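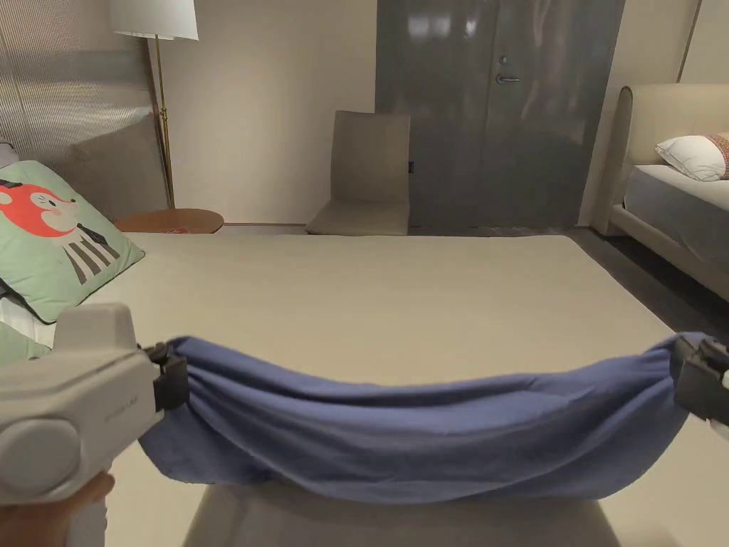
Ustyna Bondarchuk

Notes for the Clota talk, 20 minutes plus questions. Slide numbers match the May version of the deck.

Slide 1. Title
Say who did the work. Rafferty Halvorsen built the filter, Zoia Moroz ran the robot trials, I did most of the collection protocol. Thank Clurmont for the rooms. Don't read the title out loud.

Slide 2. The problem
Start with cloth between two grippers. Once both ends are held, the state you care about is how much it sags. Pull too far and one jaw loses its grip. Too little and the middle drags over the bed and picks up new folds. People get this right without thinking. Our first policy got it wrong most of the time, and it got it wrong even though it had plenty of demonstrations to learn from.

Slide 3. What we collect
A person holds one gripper in each hand and handles the garment with the jaws only. No fingers on the cloth once the recording starts. Each gripper has its own camera and there is a third view from the head. We record jaw opening and the pose of both grippers.
We work in bedrooms, on beds, with the pillows and other things left on them. Mention that the early lab table data did not carry over. A mattress gives when you press on it and a table does not, and the policy had learned to push down hard before closing.

Slide 4. The gripper view
Leave this one up for a while. People who have only worked with fixed cameras need time to get used to the fisheye.
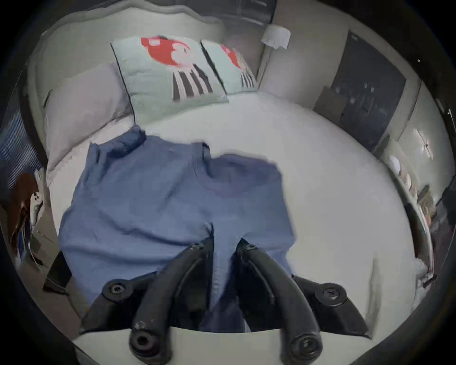
View from the gripper camera. Blue T-shirt on a white sheet, both fingers in view.

Point out how much of the shirt sits under the fingers and brackets. The gripper camera is good for the grasp and bad for knowing where the rest of the shirt has gone. Ask the room which end is the hem. Wait for an answer.
The head view has the other weakness. You can see the sag, but the far gripper goes out of view whenever the hands move apart.

Slide 5. The method
We recorded 3000 demonstrations. The usual thing is to train on everything that ends in a finished fold. We kept a demonstration only if the cloth between the grippers stayed inside a slack band the whole time both jaws were closed. That left 1,897.
Define slack band slowly. Take the distance between the jaws, divide by the length of cloth between them. Upper limit set per fabric, lower limit fixed. The length comes from a short pull at the start of every recording, so the person does not have to measure anything.
If someone asks why not just weight them: we tried weights. Answer is on backup slide 2.

Slide 6. What got thrown out
Most of the removed demonstrations looked fine to us. The fold was done and the person was happy with it. What they had in common was a fast snap in the middle, the move you make at home to get the wrinkles out of a shirt. It works for a person. The robot arms can't follow it at that speed, and played back slower it turns into a tug.
Américo Pinheiro watched the removed set separately and marked the snaps by hand. His marks and the filter mostly agree. They disagree on stretchy knits, and there I would trust him over the filter.

Slide 7. Results
The policy trained on the full set ran 362 trials. In 158 of them a jaw lost the cloth during the stretch. Give that number and stop, let them look at the bar.
Filtered policy, same garments and same beds: the losses drop by a third. Less data, same training time, nothing else changed.
Grasp success on the first attempt did not change. Say this clearly. The filter only looks at the part after both jaws close, so there was no reason to expect it to help earlier.

Slide 8. Where it fails
Long sleeves. The free sleeve hangs down and swings, and our slack number knows nothing about it.
Pillowcases, when the opening faces away.
Garments that blend in with the sheet. We can't estimate the length from the pull if we can't find the edge.
Play the sleeve clip once, no sound.

Slide 9. Next
Ulla Tuominen is trying the same band on towels with one gripper fixed. No results yet, don't promise any.
We want to warn the person while they are recording, with a buzz in the handle when they leave the band. Two people have used it so far and one of them found it annoying.

Backup 1. Jaw pads, old and new.
Backup 2. Weighting vs. dropping. Weighting came out between the two policies on every garment.
Backup 3. Slack limits by fabric.

If time runs short skip slide 6 and go straight to the bar chart. Leave slide 4 up during questions.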